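Keys: where do yours live?
Home & Hallway board, Small Spaces section

mothwing
I am on my fourth set of house keys since April and my landlord has started sighing before I speak. I need somewhere in the living room to hang them, as the front door opens straight into it and there's no hall. Walls are off limits (tenancy says no holes, and he checks). What have people done that doesn't look like the back of a pub?

Drirkstead_Dave
Bowl. By the door. Next.

mothwing
I have a bowl. The bowl has batteries, a dead lightbulb, a Julemton loyalty card and no keys in it.

pelmet
Bowls are where things go to be near keys. Get a hook. One hook, one bunch, and if the hook's empty you know you've gone out, or ought to be worried.

Drirkstead_Dave
A hook is a bowl with less room for error. I've had mine in a bowl for 6 years.

Oduor Biwott
Pelmet has it right. Ours hang on a little hook on a marble-patterned board that stands on its own legs near the telly, so the landlord's plaster is left in peace. The marble is pinkish with rust and orange veins and the edge is bright red, which my sister says looks like a posh butcher's. She's welcome to go and lose her keys somewhere tasteful. The low black cabinet is for the small figures and keys are not allowed on it, after a long evening spent moving a penguin-ish fellow, an egg in a red cap and a panda looking for the shed key.
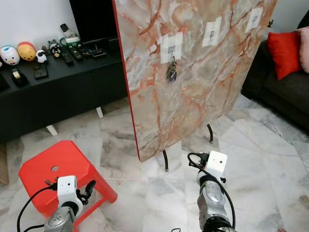

mothwing
Do stick-on hooks hold a full bunch of keys?

pelmet
Most small ones will, if you wipe the surface down first and leave the hook overnight before hanging anything on it. Look at the weight on the packet and stay well under it.

grout_expectations
Disagree, at least on painted walls. I put up a Fosden one, left it overnight like a good boy, and it came down with a patch of magnolia the size of a biscuit. £40 out of my deposit. It was the paint that went, the hook is still stuck to it and I have kept both.

pelmet
So it held, then.

grout_expectations
It held the paint beautifully, yes.

Drirkstead_Dave
Never lost any magnolia to a bowl.

mothwing
I like the idea of hanging them on a piece of furniture instead. Oduor, doesn't it bother you having them out where everyone can see them?

Oduor Biwott
Only if "everyone" can see in from the street. Ours can't, we're three floors up, and the pigeons have shown no interest. On the ground floor I'd pick a spot away from the window and the letterbox. A big dark fob helps as well. I can find mine without my glasses.

pelmet
Seconding the fob. Something ugly enough that you'd be embarrassed to leave it in a café.

mothwing
Right. I've got a Moura bookcase by the door with a bare side panel, so it's a hook on that. November 15, 2022, let the record show. If I'm back here asking about locksmiths you can all be as smug as you like.

Drirkstead_Dave
What are you doing with the bowl?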